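Visit report: Pendus sewn goods works, Puton
30 Jul 2026
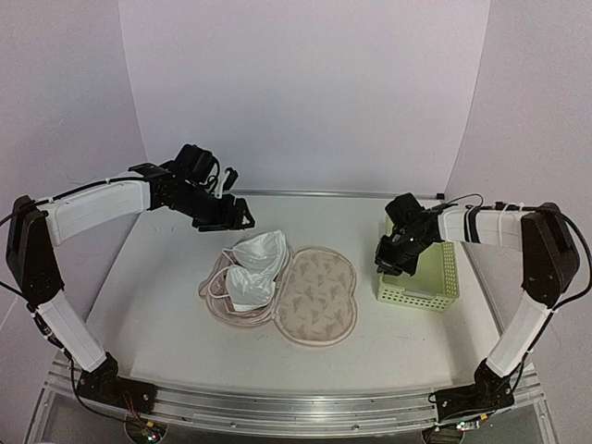 Open fabric case in pink, with a pale green plastic basket.

The Pendus works is at the east end of Puton, 43 minutes by local train from the junction and a short walk from the station along the canal. It makes soft cases, pouches and liners for other firms, which sell them under their own names. The plant opens for group visits twice a year, in January and in summer. The summer visit covers cutting, sewing, finishing and the test room. The dye house is on another site and is not included.

Visitors sign in at the gate, leave bags in a locker and are issued ear plugs and a vest. Flat closed shoes are required. Two people in our group had sandals and were lent overshoes, which held up the start.

Incoming cloth

Rolls come in by truck at the north dock and stand for a day before they are touched. The store is kept at steady humidity. Each roll is run over a lit inspection table at walking pace, and faults are marked at the selvage with a colored tag. A roll with too many tags goes back to the mill. A roll with a few is cut around them.

Most of the cloth is a plain weave polyester, dyed in the piece. Shade varies from one dye lot to the next, and this is the main cause of trouble in the smaller goods, where the lid and the body of one case may be cut on different days. The plant deals with it by cutting both from the same roll and keeping the parts together in one bundle with a ticket. The ticket stays with the bundle until final inspection. Light shades are checked under two lamps, one like daylight and one like shop lighting. Pinks and pale grays were named as the worst for matching.

Cutting

Cloth is spread in layers on a long table with paper between every few layers. Foam and lining are spread separately. Straight shapes are cut with a vertical knife and small curved shapes with steel dies in a press. The press can take up to 89 layers of lining, but the operators stop well short of that on the outer cloth, where the lower layers creep and come out larger than the upper ones.

Waste is sorted by fiber at the table. Polyester offcuts are baled for a firm that shreds them for padding. Foam offcuts have no buyer at present.

Sewing

The sewing floor is arranged in lines, each set up for one product and changed over when the order is done. A changeover takes most of a shift. The line we followed was making the Dusia, a flat case for pencils and drawing tools, which passes through these stations:

Pocket hem and pocket set
Zipper tape to upper panel
Zipper tape to lower panel
Hinge strip
Piping
Closing seam
Turn and bind

The closing seam is the slowest. It runs through outer cloth, foam, lining and piping together, and the corners have a tight radius. Operators slow the machine by pedal at each corner and lift the foot twice. Stitch length is set slightly longer at this station to limit puckering. Skipped stitches are nearly always traced to a worn needle, so needles are changed on a fixed schedule whether or not they show wear. Old needles are handed in and matched to the new ones issued, so that none is left in the goods.

Thread is bonded nylon from Vávra, on large cones. The plant tried a cheaper polyester thread last year and went back after it frayed at the binding station. The sewing machines are a mix of ages. The oldest ones in use are the post-bed machines for bag bottoms, and parts for these are made in the plant's own shop.

The noise was lower than expected, and ear plugs were needed only beside the press.

Finishing and inspection

Loose thread ends are trimmed by hand and by suction. Cases are then opened flat, checked inside, closed, checked outside and passed through a metal detector. Faults are recorded by station. The chart on the wall showed zipper waves as the most common fault, followed by missed binding.

Repairable cases go back to the line. The rest are sold from the factory shop.

Test room

The test room is small and only half the group could enter at a time. Zippers are cycled on a bench rig; a sample must pass 400 cycles with a light load before a new order is released. Seam strength is measured on cut strips. Rub tests are done dry and damp against white cotton, and the cotton squares are kept on file with the order. There is also a light box for fading. It was switched off on the day for a lamp change.

Asked about washing, the guide said that the cases are rated for surface cleaning only. The outer cloth would stand a machine wash. The stiffening board in the base would not.

Practical notes

The tour lasts 129 minutes by the printed schedule, and ours ran over. Places must be booked by mail through the gate office. Photography is allowed in the entrance hall and the finishing area but not on the sewing floor. There is no step-free route to the cutting room gallery, although the rest of the tour is on one level.

The factory shop is open until late afternoon and takes cards. Seconds are marked with a punched hole in the label. The canteen serves hot food at midday only. Outside those hours, the nearest place to eat is the bakery across from Puton station.

The return train leaves from the far platform, reached by the underpass.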